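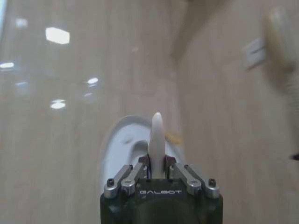

I've been taking a folding guidebook with me on old mill walks for years, and the maps always fall out by the second summer. So when the Wolero pocket guide to the mills and millraces of the Lomov valley came out in March I bought it the same afternoon, and I've now used it on pretty much every walk it covers (all but the last one, which needs a ferry I keep missing).

It's a small book, 200 pages, and it does fit in a jacket pocket as long as there's nothing else in there. The cover is that rubbery stuff that picks up lint. I don't mind. My copy has been rained on, sat on, and left on the roof of the car as far as the first stop sign, and the binding hasn't budged.

What I like most is how much it tells you about each building before it starts sending you down paths. The entry for the Edwards mill runs four pages and covers the whole story: the first wooden wheel, the flood that took it, the stone rebuild, the switch from grain to wool and then back to grain, and finally the move. Yes, the move! They took the upper two floors apart, numbered the beams, and hauled everything to the other side of the river when the road was widened. I've walked past that building more times than I can say and never noticed the numbers cut into the beam ends by the door. They're right there at eye level.

The walk directions are good too, mostly. They're written by somebody who has done them in both directions, which matters more than you'd think, and they use things that stay put (a culvert, a datestone, a bend in the race) instead of "the big tree." I only got properly lost one time, on the loop behind the Plallport tannery, where the book says to keep left at the sluice and there are now two sluices. I kept left at the wrong one and ended up in a field with a great many geese.

Each entry also has a little box at the bottom with the practical stuff: parking, opening times, whether there's a restroom, whether the path is OK for a stroller. I used these boxes constantly.

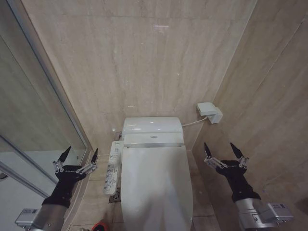 They're the part that will go out of date first, of course, and a few of them already have. The box for the sawmill says it opens at 10, and I stood outside until 11 with a thermos, reading the same plaque. Call ahead if you're driving any distance. It would be nice if Wolero kept a page of corrections online, and if they do, I couldn't find it.

Now the maps. They're drawn by hand and they're lovely to look at, with tiny wheels marked in blue where there's still a wheel and in gray where there's only a pit. But the scale changes from map to map without much warning! On one page an inch is a ten-minute stroll and on the next it's most of a morning. I planned a lunch around that and ate it very late. There is a scale bar, printed in pale green on a slightly paler green, and you'll want your reading glasses.

The index is also thin. You can look up a mill by name, but if all you remember is "the one with the covered wheelhouse," you'll be flipping through the whole thing. I've put sticky tabs in mine.

I should say something about the old photographs, because there are 100 of them and they're half the reason I'd recommend it. The one of the Edwards mill halfway across the river, roof gone, beams stacked on wagons, is worth the $20 by itself. Some are printed too small, and a couple are so dark that I had to take the caption's word for it, but I hadn't seen most of these anywhere else.

I posted a shorter version of this on the valley history board and got a few answers, most of them about the geese.
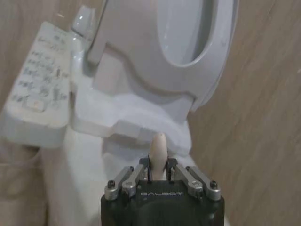 Plallport_walker wrote back that the second sluice isn't new at all, it was buried in silt until they cleared the race, and that the trick is to keep left at the one with the iron gate. Same reader thinks I'm too easy on the maps and says the one for the upper valley puts the fulling mill on the wrong bank.

I went and checked, and that's right, it does. It's on the east side. I've penciled it in.

I'd still buy it again. Four stars from me, and I'd go to five for a second edition with a proper index and a scale bar in black ink.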